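Section 4. Setting Up Table Service on the Wuvier Ordering Terminal

4.1 Before You Begin

This section covers the first-time configuration of table service for restaurants, hotel dining rooms, and catering halls. It applies to terminals running software release 5 or later. Sites still on release 4 must complete the upgrade in Section 3 first.

The person carrying out the set-up must be signed in with a Manager or Site Owner profile. Server profiles can view the floor plan but cannot save changes to it.

Have the following ready:

Your site code, printed on the welcome letter
The table numbers used by your dining room staff
A current menu with prices and tax categories
The network name and password for the kitchen printer

CAUTION: Do not begin set-up while checks are open. Saving a new floor plan closes all unassigned checks, and their contents must be re-entered by hand.

4.2 Creating the Floor Plan

1. From the Home screen, select Site, then Rooms.

2. Select Add Room and enter a name of no more than 12 characters. Longer names are shortened on kitchen tickets.

3. Drag a table shape from the tray to the grid. Select the table and enter its number and its seat count.

4. Repeat step 3 for each table in the room. Table numbers must be unique across the entire site, including patios and private rooms.

5. Select Save Draft. The draft is not visible to servers until it is published (see 4.5).

NOTE: Tables that are pushed together on a regular basis should be entered separately and linked with the Join command. A joined pair keeps the number of the table selected first.

4.3 Building the Menu

Menu items are stored in three levels: Menu, Course, and Item. Each item must belong to a course. An item without a course will not print in the kitchen, although it will appear on the guest check.

1. Select Menu, then New Menu. Enter the menu name and the hours during which it is offered.

2. Add courses in the order in which they are served.

3. Under each course, select Add Item. Enter the item name, price, tax category, and preparation station.

4. Enter allergens in the Allergen field only. Text typed in the Notes field is not checked against guest allergy alerts.

5. Select Save Item.

The item library holds up to 3000 entries. Items that have been retired count toward this limit until they are deleted by a Site Owner. 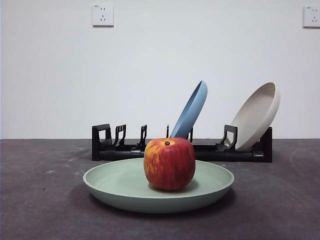
Item modifiers allow a guest's request to be sent to the kitchen without creating a new menu entry. To add one, open the item, select Modifiers, and choose Required or Optional. A Required modifier, such as the cooking temperature of a steak, must be answered before the order can be sent. For an item as simple as a single red apple on a green plate, no Required modifiers are needed, and an Optional modifier such as Sliced or Peeled is sufficient. Modifiers that carry a charge are shown on the guest check on a separate line.

CAUTION: Deleting a modifier removes it from every item to which it is attached. To remove it from one item only, use Detach.

4.4 Assigning Kitchen Printers

1. Switch on the printer and load the paper with the printed arrow facing you.

2. On the terminal, select Devices, then Find Printers.

3. Select the printer from the list and enter the network password.

4. Assign one or more preparation stations to the printer.

5. Select Print Test Ticket. Confirm that the site code and station name are correct.

If no printer is found, confirm that the terminal and the printer are on the same network. Guest wireless networks cannot be used for printing.

4.5 Publishing and Sign-Off

1. Select Site, then Review. Items marked in amber have missing information. Items marked in red prevent publishing.

2. Correct all red items and select Publish.

3. Ask one server to sign in, open a check, send a test order to each station, and void the check.

4. Record the name of the approving manager in the Site Log.

NOTE: Sites connected to the Surnau reservations service must publish the floor plan before bookings are imported. Bookings received earlier are held in a queue and are released when publishing is complete.

Section 4 revised 28 April 2023. Approved for release: Yulan Cheng, Documentation; Ifeanyi Ekpo, Field Support.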